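Chiriac: lista de frecuencias de palabras en español

LÉEME, versión 4

Chiriac reúne 90 listas sacadas de boletines municipales y foros de jardinería. La documentación anterior hablaba de «español general». No lo es, y conviene desconfiar de cualquier lista que lo prometa.

Formato: texto plano, una palabra por línea, tabulador, frecuencia absoluta. Codificación UTF-8.

Lematización: automática, con el lematizador Rostance. Smaranda Marinescu revisó 200 entradas a mano y encontró 12 errores, casi todos en formas como «fue» o «vino». El resto está sin revisar, así que yo no citaría decimales.

Licencia: la de las fuentes, cuando consta.

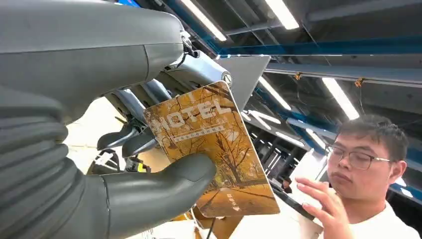

Tampoco están resueltos los duplicados entre foros. Avisos y correcciones, a Vendula Matoušek.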